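Promangate Opens Laundry and Garment Care Service in Altarville

ALTARVILLE, April. Promangate, a textile care company serving homes and small businesses, has opened a new drop-off laundry and garment care shop in the Thongsuk building in Altarville. The shop accepts household laundry, work clothing, table linens and items for minor repair. It is open from 7 a.m. to 7 p.m.

The Altarville shop is the company's first location with a public counter. Until now, Promangate worked only by pickup and delivery, mostly for restaurants, guest houses and clinics. The company currently serves 224 business accounts, and all of them will keep their existing pickup times.

"People in Altarville have been asking us for years if they could just bring their things in," said Wiroj Wongsuwan, general manager of Promangate. "Our drivers would get stopped on the street. We had the washing capacity, but we did not have a front door. Now we do."

Customers can bring laundry in any bag or basket. Each order is weighed at the counter, tagged and given a pickup time. Standard orders left before 10 a.m. are ready the following day. Same-day service is offered on orders of shirts, uniforms and aprons for an added charge. Comforters, curtains and rugs take longer, and the counter staff will give a date when the item is checked in. 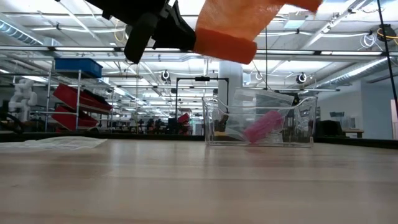

Promangate has also changed the way it sorts clothing. Under the old method, orders were split into whites and colors only. The Altarville shop uses a third group for strong colors that may bleed, which are washed in cold water and kept apart from everything else for at least the first three washes. Anything as bright as the orange item shown hanging over the table goes into this group, along with new denim, red towels and most dyed cotton. Clear plastic bins are used at the sorting stage so that a stray sock or napkin can be noticed before the load is started. Customers who already know that an item is colorfast can say so at the counter, and a note will be added to the ticket.

The repair desk is run by Duangjai Klinhom, who joined Promangate from the alterations trade. She and two assistants handle loose hems, missing buttons, broken zippers, worn cuffs and frayed edges. Repairs are priced by the job and quoted before any work starts. Customers are not required to have an item laundered in order to have it repaired, although clothing should be clean when it is handed in.

"A lot of what we see is a seam that opened up half an inch and then kept going," said Klinhom. "If it comes in early, the fix is small. If someone waits a year, we may have to put in a patch, and then we have to talk about matching the color."

Klinhom said the desk will also take work uniforms in quantity. Businesses that send uniforms for washing can ask to have them checked for damage at the same time. Items that need attention are set aside, and the business is contacted with a price. Nothing is repaired without approval.

Order tracking in the shop is handled through Tendbridge, the ticketing system Promangate has used for its business accounts. Customers who leave a phone number receive a text message when the order is ready. Those who prefer paper will be given a printed ticket, and the ticket number can be used to ask about an order by phone or in person. Orders not collected within 30 days will be moved to storage, and the customer will be contacted before that happens.

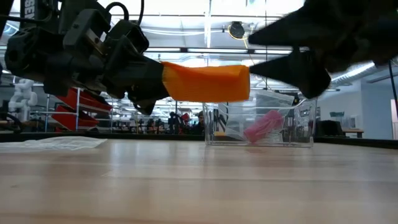
Opening Offer and Membership

The first 400 households to register at the Altarville counter will receive one free standard wash. Registration takes a few minutes and requires a name and a phone number or mailing address. There is no fee to register and no minimum order. The free wash may be used at any time through the end of the summer and cannot be combined with same-day service.

A monthly plan is available for households that wash often. Plan members bring in one bag a week and receive a reduced rate on repairs. Members may skip a week by telling the counter the day before, and the unused bag is carried over to the following month. The plan can be canceled at any time.

Location and Parking

The shop is in Suite 505 of the Thongsuk building. Customers should use the elevator beside the parking entrance. Short-term parking is available next to the entrance for dropping off and picking up. Customers with heavy items may call from the parking area, and a member of the staff will come down with a cart.

Business customers who want to use the counter in addition to scheduled pickup do not need to open a second account. They should give their existing account number when they check in.

About Promangate

Promangate provides washing, pressing and repair services for homes and businesses in Altarville and nearby towns. Its services include uniform care, table linen rental and curtain cleaning.

Media Contact

Wiroj Wongsuwan, General Manager
Promangate, Suite 505, Thongsuk Building, Altarville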